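To: Members' list, Drasau Licensed Drivers' Association
From: Office of the General Secretary
Date: September 17, 2025
Subject: Re: Card terminals, rank fees and the August notice

Dear members,

The office has received a large number of replies to the notice on card terminals that went out in August. Many of them raise the same points as the message from Ms. Talukder, which is quoted in part below with her permission. The executive met to consider the replies and has asked that one response be sent to the whole list, so that all members are working from the same information.
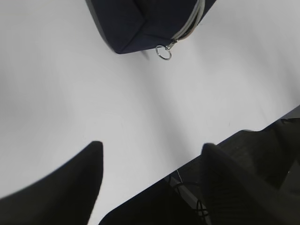
Wenjie Qin
General Secretary

Jamila Talukder wrote:

> I have held a license in Drasau for a good many years and have always
> taken cards when a passenger asked. My objection is to being told which
> terminal I must use. The August notice says that every licensed vehicle
> working the station rank must carry a terminal from the "approved list,"
> and there is one supplier on the list, Plerkier. One name does not make
> a list.
>
> I would like to know who chose Plerkier, whether any other supplier was
> asked to quote, and whether the association was consulted before the
> notice was printed. I would also like to know what happens to those of
> us who are tied to a contract for another machine. I am not the only
> driver on the rank in that position.
>
> Finally, the notice refers to a fine of $264. I cannot find that figure
> in the license conditions. Where does it come from?

The executive's response is as follows.

The choice of supplier was made by the city licensing office. The association was sent a copy of the draft notice four days before it was printed and was invited to comment on the wording only. Our representative on the rank liaison group, Mr. Joaquim Rebelo, replied in writing that the association could not support a single-supplier arrangement and asked that the notice be held back. It was not held back. His letter has been placed on file and any member may ask the office for a copy.

We have asked the licensing office to state in writing whether quotations were sought from other suppliers. The answer received so far is that the matter was handled under the existing purchasing rules for rank equipment. The executive does not regard this as a full answer. A terminal carried in a driver's own vehicle and paid for by the driver is not rank equipment in the ordinary sense of those words. A second letter has been sent.
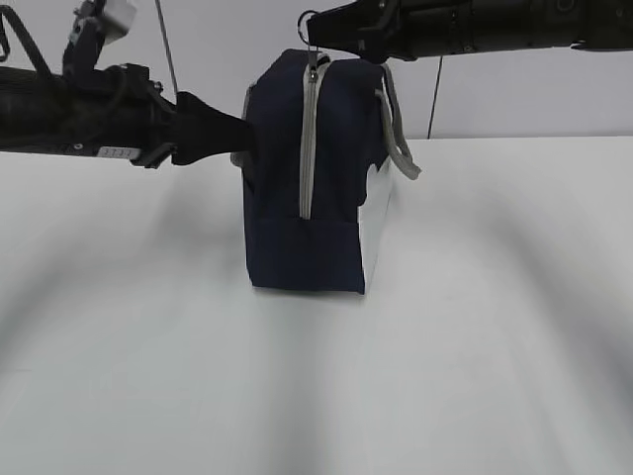
Navy bag with gray zipper and cord handle.

On the question of the fine, Ms. Talukder is correct. The sum of $264 does not appear in the vehicle license conditions. It appears in the schedule of rank charges, where it is the penalty for standing on the station rank without a current rank permit. The licensing office takes the view that a vehicle without an approved terminal does not meet the terms of its permit, and that the same penalty can be applied. Ms. Hongmei Jia, who advises the association on licensing matters, has looked at the schedule and considers that view to be open to challenge. The permit terms were last amended before any requirement for a terminal existed, and they have not been reissued.

Members are asked not to treat this as advice to ignore the notice. Until the point is settled, any driver who receives a penalty should pay or appeal within the time printed on it and should forward a copy to the office on the same day. Please include the permit number, the time at which the vehicle joined the rank, and the name of the officer if it was given.

Several members have asked about private hire vehicles. The notice applies to the rank alone, and vehicles that take only booked work are not affected. There has been some ill feeling on this subject, and the executive shares the concern that rank drivers are again being asked to carry a cost that booked operators in the same streets are not. It will be raised at the next meeting of the liaison group. Members are nevertheless reminded that disputes with private hire drivers at the station entrance do not help the association's case and have been mentioned to us by the station management.

The question asked most often is set out separately, as many of the replies depended on it.

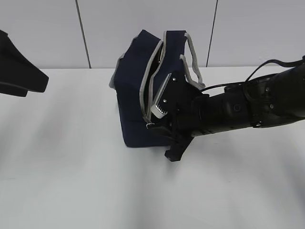 May a driver who is under contract for a different terminal continue to use it on the rank?

For the present, a driver may use it, provided that a copy of the contract is lodged with the licensing office and a second copy is kept in the vehicle. The licensing office has confirmed that it will not issue penalties to drivers who have done this while the contract remains in force. The contract must have been signed before the date of the August notice. Renewals and extensions signed afterward will not be accepted.

Members who need help in lodging a contract should bring the original to the office. Copies will be made without charge. To date, 20 members have done so, and their papers have been delivered by hand and a receipt obtained for each.

Some members have suggested that the association should negotiate a group rate with another supplier and offer it to the city as an alternative. The executive is willing to explore this. It would require a mandate from the membership and a sum of up to $2000 from the general fund to cover legal drafting. A motion has been prepared in the name of Mr. Shiyu Mao and will be circulated with the agenda for the general meeting. Amendments should reach the office in writing before the agenda is closed.
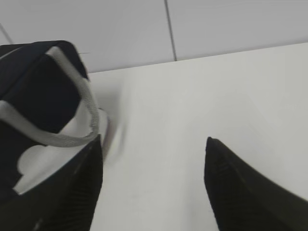
Matters for members' attention

1. Send copies of all penalties and correspondence on this subject to the office and not to individual members of the executive.

2. Do not sign any new terminal agreement, with Plerkier or with any other firm, without reading the clause on early termination. Two versions of the Plerkier agreement are in circulation and they differ on this point.

3. Replies to this message go to the whole list. Members who wish to write in confidence should address the General Secretary directly.

The executive thanks Ms. Talukder for allowing her message to be used.

Wenjie Qin
for the Executive, Drasau Licensed Drivers' Association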